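Shelf Restock — student project, data and notes
Jurbridge Robotics Club
Version 2, last edited 28th October

What is in this folder

This folder keeps the recordings, labels and small scripts from our restock project. The project was made by students of the club for the Dela Peña student competition, in the category for store tasks. We share it so that the next group does not need to begin from zero, and so that other clubs can try their own methods on the same data.

The task is simple to say. A robot arm must take one box of food from a filled shelf and put it on another place of the same shelving unit, without pushing the other boxes down. In practice it is difficult, mostly when the boxes stand close together and all look the same.

Contents

recordings/ — 486 episodes, one folder for each
labels/ — one text file for each episode, with start, grasp, release and result
splits/ — lists for training and testing
scripts/ — reading, plotting and checking
notes/ — our meeting notes, not very tidy
CHANGES — what is different from version 1

Each episode folder has the color video, the joint positions of the arm, the gripper opening and a short log. The joint positions and the video have separate clocks. Please use scripts/align before you compare them, or the grasp will look too early.

How the episodes were made

All episodes were made by teleoperation. One student moved the arm with the hand controller and another one wrote the result on the sheet. We changed places after 14 episodes, because a tired operator makes slow and strange movements and the model learns these also.

The shelving unit stayed at the same place for the whole project. The food is ordinary packaged food. We chose boxes of different color and size for the upper shelf, and many equal boxes for the lower one, so the two levels give two kinds of problem. On the upper level the model must choose the correct product. On the lower level the product is easy, but the model must decide which box of the group to take, and there is not much space for the fingers.
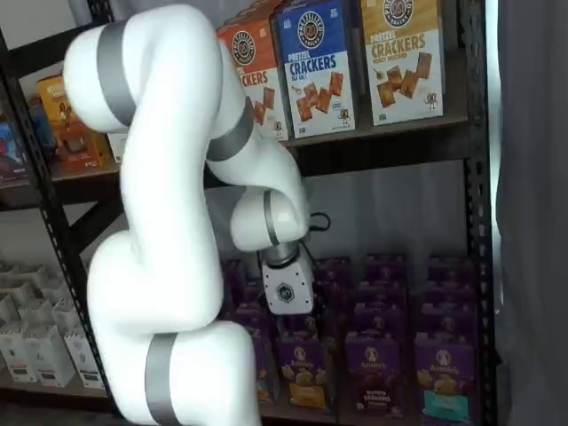 The Annie's boxes on the lower shelf, with pretzel crackers on the shelf over them.
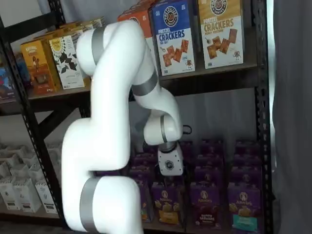 For the lower shelf we used the rule "front row first". If the operator took a box from a row behind, the episode is still in the folder, but the label has the word "order" in the remarks. You can remove these episodes with the filter option in the reading script. We did not remove them ourselves, as the group could not agree if they are mistakes.

Labels

The result can be one of four words:

done — the box was placed and stands upright
fallen — the box was placed but does not stand
dropped — the box was lost on the way
stopped — the operator ended the episode

In version 1 we had only "done" and "failed". That was too little information. In June we watched all the videos again and wrote the new labels by hand. Some labels between "fallen" and "dropped" are a matter of opinion, so if your results depend on this difference, please look at the videos too.

Training and testing

The test list has 103 episodes. The rest is for training. We divided by recording session and not by single episode — episodes from one session are very similar, and with a random division the test becomes too easy. Please keep our lists if you want to compare your numbers with ours.

Our own baseline is called Flerico. It is a small imitation model which uses the color video and the joint positions. The code is in scripts/flerico and the settings are in the same place. It works better for the upper shelf than for the lower one. Very often it stops above the boxes and waits, and we have not found the reason yet.

Known problems

The light in the room was not controlled, so the color of the same box can change between sessions.
A few logs have an empty last line. The reading script ignores it.
The gripper opening is saved in percent and not in millimeters.
There is no depth data.
The product names in the labels are written by hand, and you will find spelling mistakes.

Use

You can use the recordings and the labels for study and teaching. The names and drawings on the food packages belong to their owners, and our project has no connection with them. If you write a report with this data, please mention the Jurbridge Robotics Club and the version number.

Corrections are welcome. Write the episode number and the file name in your message, and we will add the change to the CHANGES file. The raw files from before alignment are stored on the Collon drive of the club. They are too big for this folder, so ask us if you need them.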